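Notebooks > Adhesives bench > Jirkia wall hook test

Jirkia wall hooks, load over time

October 30, 2025. Written by Annag Cairns 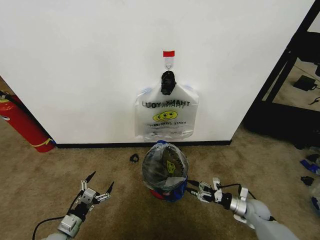
I continue the creep test from March. The question is the same: how long does the Jirkia adhesive strip hold on painted wall when the load is small but constant. In March we used only new paint and I was not happy with this, the solvent was maybe still coming out. Now the paint on the test panels is old and I trust it more.

Load is 170 g of sand for each hook. I cleaned the panels with alcohol, waited for them to dry, then pressed each strip for 49 seconds by the timer on the bench. Senga MacKinnon says that the pressing time matters less than the pressure. She can be right, but I have no good way to measure my thumb. I borrowed the roller from the Edudar drawer for the second half of the panels. Please return it there, not to the shelf.

Result until now: 2 strips have moved down, both from the Baxter batch, both pressed by hand. The movement is less than one mm. I marked the upper border with pencil, so the next person can read it with the small lens. The Ondimano strips did not move.

A mistake of mine: I wrote the humidity in the wrong column for the first readings. It is corrected in the file, the old values are crossed out and still readable.

To do: read all marks again after 4000 hours. Ask Senga if the peel fixture is free. Order more alcohol wipes, the box is almost finished.

Recent entries
Peel fixture, new spring
Baxter batch, first look
Drying times for wall paint
Roller or thumb? Notes from March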